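**Wall came down on Trolska Street this morning, man missed by a couple of feet**

Posted in: Okside Local > News and Incidents

---

**dmarrow_eastend** - 23 June 2018

Anyone else hear it? The top part of the old Cuautle building on Trolska came off in the wind a little after breakfast. Brick and one long piece of the cornice, straight down on the sidewalk. A man was walking his bike past the bakery and had just stepped into the doorway when it hit. He lost the bike. He walked away with dust on him and a cut on one hand.

Trolska is closed from the bakery to the bus stop. The 26 bus is going by way of the market.

---

**pvc_and_tea**

Heard it from the other side of the river and thought it was a truck dropping its load. Is the man OK now?

---

**dmarrow_eastend**

As far as I know. The ambulance people looked at his hand and he sat in the bakery for a while. I did not get his name and would not post it if I had.

---

**Yesenia Maldonado**

I rent the upstairs unit two doors down, so I can fill in some of this. The fire crew went through all of our buildings and told us to stay out of the front rooms until an inspector comes. Gas is off for the whole row, electric is on. I have moved everything I need to the back and I am working from there.

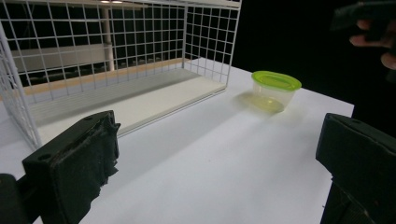

The crew chief told me the mortar on the top courses was mostly sand. He put his thumb in it and it ran out. There is a metal strap up there that was supposed to tie the cornice to the roof, and he said it had rusted through. I asked if our building had the same strap and he said he could not tell from the ladder.

If you park on Trolska, your car is stuck until they open the street. They will not let anyone in, even on foot with a key in hand.

---

**harlow47**

This was reported. I called the city last November about bricks on the sidewalk in that exact spot and got a case number, 2506. Somebody came, put out two cones, and the cones were gone in a week.

---

**pvc_and_tea**

Did you follow up?

---

**harlow47**

Twice. The second time they said the case was closed because the owner had been notified.

---

**grady_t**

I will be the one to say it. This was a freak gust. Tree limbs are down all over Zostonside and nobody is blaming the city for those. The building has stood there for longer than any of us have been alive. Sometimes wind knocks things over.

---

**harlow47**

Trees don't get case numbers. Loose brick was on the ground seven months ago with no wind at all.

---

**grady_t**

A few bricks is not a cornice. You don't know it was the same part of the wall.

---

**Yesenia Maldonado**

It was the same corner, over the blue door. I step around that spot on my way to the bus and have for a long time. I agree the wind finished it, but the strap did not rust this morning.

---

**grady_t**

Fair enough on the strap. I would still wait for the inspector before hanging anybody.

---

**dmarrow_eastend**

Let's keep it to what people can use. Here is what I have as of this afternoon, send me corrections:

- Trolska is closed to cars and foot traffic, bakery to bus stop. No reopening time given.
- The bakery is shut in front but selling from the alley side until they run out.
- Tenants in the row can use their back stairs only. Bring food that doesn't need a stove, the gas company would not give a time.

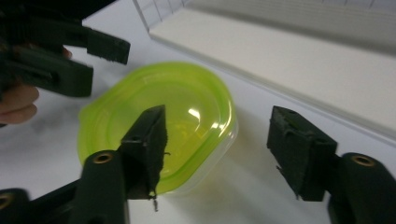 - If you saw it fall or have video, the police want it. Go to the desk at the Zostonside station, the phone line is backed up.
- If you have old photos of the cornice, harlow47 is collecting them to send in with the case number.

---

**pvc_and_tea**

The bus is not stopping at the market, by the way. It goes past and lets you off at the school. I just walked back from there.

---

**dmarrow_eastend**

Thanks, noted. The driver told me the market this morning so they must have changed it.

---

**harlow47**

I have two photos so far, both from the bakery side. I need one from across the street if anybody has it - even an old one with the building in the background will do. Message me.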